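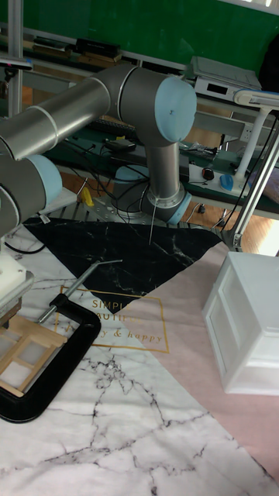
Clamping small stick frames

Several members have asked how to glue up the lattice panels from the Montoya pattern sheet without the joints creeping. The slats are thin and the lap area is small, so most failures come from too much pressure applied at one point.

A C-clamp is adequate for one joint at a time. Lay it flat on the bench with the panel inside the jaw, and run the screw back well clear of the work before you position anything. Close it by hand until the pad touches, then add a quarter turn. The T-handle gives far more leverage than a slat of this thickness needs.

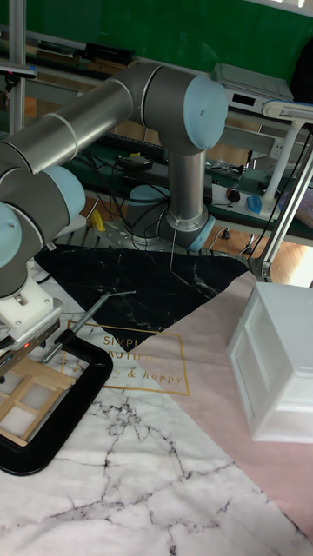
The slatted frame and the C-clamp, laid flat on the marble-patterned top.

Put a scrap of slat under each face of the clamp — the pad will mark soft wood. Check the corners with a small square before the glue grabs, and again after tightening. Leave each joint for 70 minutes at room temperature.
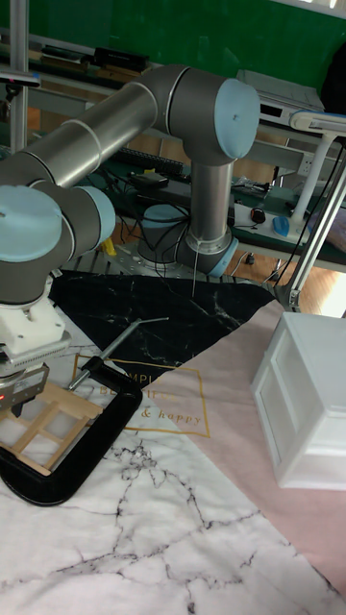
Volodymyr Pylypenko writes that he gave up on clamps for the crossbars and uses a 300 g weight on a flat block instead, keeping the clamp for the outer rails only.

That method suits panels with more than four crossbars, provided the block covers every lap.

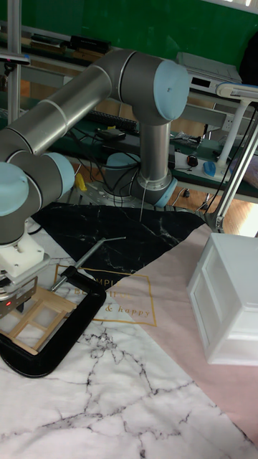 Squeezed-out glue should be lifted with a dry stick end while it is still rubbery. Wiping it with a damp cloth pushes it into the grain, and the patch shows under stain.

Pattern sheet 11, with the corrected rail lengths, is available from Necati Uçar at the Largate bench from June.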